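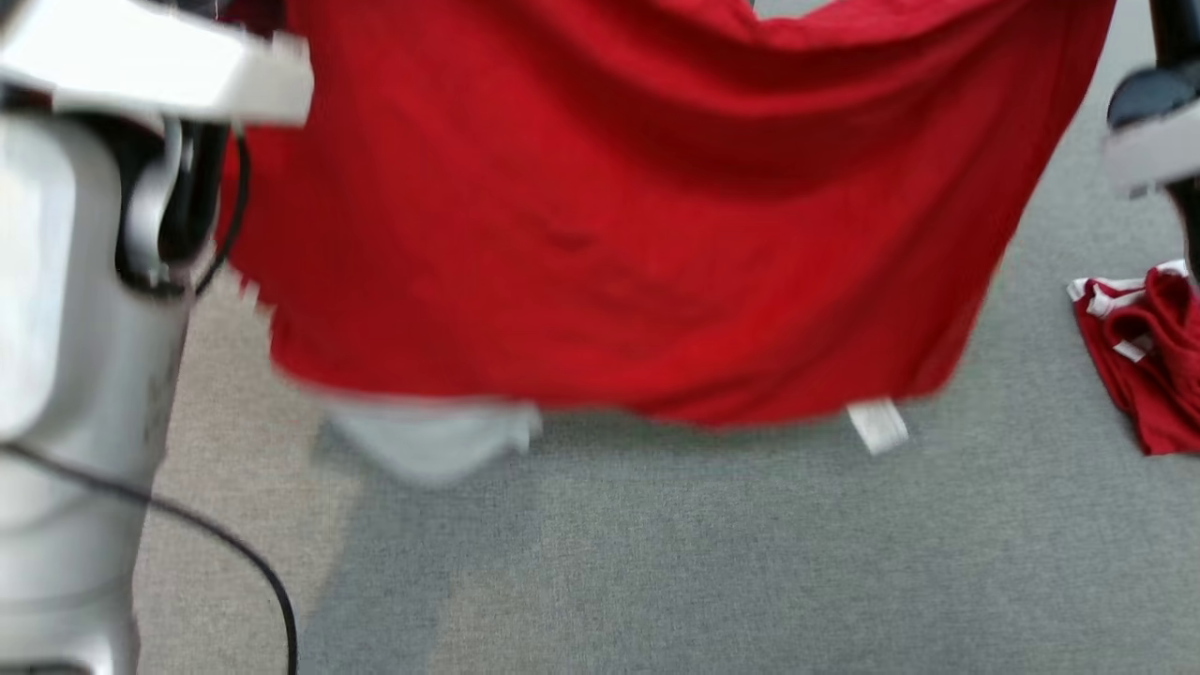 Mariama Aidoo would like it known that she does not have your umbrella. She has an umbrella, she has a great many umbrellas, and if you would care to say something about yours beyond the fact that it is black and goes up and down, she'll have a look. "They get quite cross," she says. "They say, well, it's an umbrella. I say yes, I'd got that far."

The lost property office at Vorkport ferry terminal is down the ramp past the ticket machines, behind a door marked STAFF, which it isn't, and next to a door marked LOST PROPERTY, which is a cupboard with a boiler in it. The signs were swapped during some painting and a request has been made. I knocked on the boiler for a while before Aidoo leaned out and told me everyone does that.

She shares the place with Nkrumah Asante. He has been here 15 years, under three different owners of the ferry line, and was in the job when the office still had a window. She came in November last year from the bus depot on Pulis Road, where the lost property was a crate under a desk and the policy was that drivers had first pick of the gloves.

"It wasn't written down," she says. "But you knew whose gloves were whose."

What people lose on a boat, according to Asante, is different from what they lose on a bus. A bus passenger is on the way somewhere and drops whatever is in their hand. A ferry passenger moves in. They take off a coat, then a jumper, then shoes; they get out a book and a flask and a neck cushion and spread the lot over three seats, and then the announcement comes and they panic. "Forty minutes' crossing," he says, "and they unpack like they've emigrated."

So the office gets clothes, mostly. It gets children's clothes above all, in every state, along with single swimming goggles, reading glasses, phone chargers and a steady supply of half-finished knitting. It gets library books from towns the ferry doesn't go near. It once got a wedding cake, top tier only, and Asante rang four hotels before someone admitted to it. By then he had become attached to the idea of keeping it.

Did he eat any? "I looked after it," he says.

Everything is written in a ledger, by hand, and then typed into a system called Tollo that the line brought in some years ago. Tollo has a drop-down menu. You choose the kind of thing it is, then the colour, then what it is made of, and if the thing isn't on the menu you choose Other. Asante turned the screen round for me so that I could admire how much of the list was Other. A set of bagpipes is Other. So is a tin of dog food, and so, he feels strongly, is a crutch, though the helpdesk told him to put it under Sports.

He keeps the ledger going because it has a column headed Remarks. The column was the work of his predecessor, a Mr Acheampong, who wrote in green ink and did not hold back. Asante read me a few. "Hat, gentleman's, not flattering." "Trumpet case containing sandwiches." "Scarf, wool. Owner telephoned, described it wrongly, wept. Gave it to her."

"You can't put that in Tollo," Aidoo says. "There's no box for wept."

Things are held for 35 days. After that they go to the charity shop on the front, unless they are food, which goes in the bin, or money, which goes to head office and is presumably very happy there. I asked how many people come back in time. Asante pulled a face. The ledger for last year closed with more than 700 items unclaimed, and that was after he had telephoned everybody whose name was in a collar.
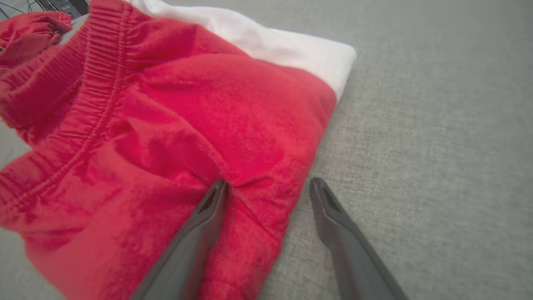
Most people never ask at all, in Aidoo's view, and it has nothing to do with what the thing cost. She has had a laptop sit on the shelf for the full term with not so much as a call, and she has had a man come back from two crossings away for a biro. He was right to, she thinks. It was a nice biro.

What puts people off is embarrassment. They have to walk up to a stranger and explain that they left something behind, and then describe it, and most of us are hopeless at describing our own belongings. Aidoo asks everyone the same thing first, which is when they last remember having it, and says the answer is nearly always a lie. "They tell you about when they should have last had it. They say, oh, I definitely put it in my bag. Well, it's behind me on a hook, love."

Asante prefers to say nothing and let them talk. He claims this is kinder. Aidoo says he just likes watching them suffer, and he didn't argue very hard.

There are fakers, though fewer than you'd hope. Someone will come in fishing, asking whether there happens to be a watch, any sort of watch. One young man asked for a phone, and when Asante asked which kind, replied, "What have you got?" He was offered a leaflet about parking.

Then there are the regulars. A woman on the early boat leaves her lunch behind so reliably that the crew no longer bother sending it down; they hand it to her on the evening sailing. A retired couple take turns with the same walking stick. Asante doesn't enter it any more. It has a space by the door and they come in and help themselves, usually when he's on the phone, and they wave.

I wanted to know whether the job had made either of them more careful. Aidoo said yes at once. She writes her name in everything, including her hats, and pats her pockets before standing up, in a fixed order, left to right. She finds she can't stop doing it at home. Her sister has asked her to stop doing it at dinner.

Asante said no. He has lost two sets of keys and a bicycle since starting here, and one of the sets of keys was to the office. It was handed in, naturally. It was handed in to the office, through the letterbox, where it lay on the mat on the inside while he stood outside in the rain waiting for someone from the harbour to come with the spare.

"It's in the ledger," he said, and found me the page. Under Remarks he had written: "Mine."

The line would like to move the whole thing online by the summer, with a form, and a number to ring that isn't in Vorkport. Aidoo has seen the form. It asks you to choose a colour from a list and does not include beige, and she has written to them about that, because beige is half of what they've got. Asante hasn't looked at it yet. He says he'll wait until somebody loses the plan.

While we were talking the phone went twice and he let Aidoo take it. The first was a wrong number for the café. The second was a woman who had left a bag on the morning crossing, blue, or possibly green, with some things in it.

"What sort of things?" said Aidoo, reaching for the pen.

The office is open from the first sailing until the last, with an hour off for lunch, and it's the door marked STAFF.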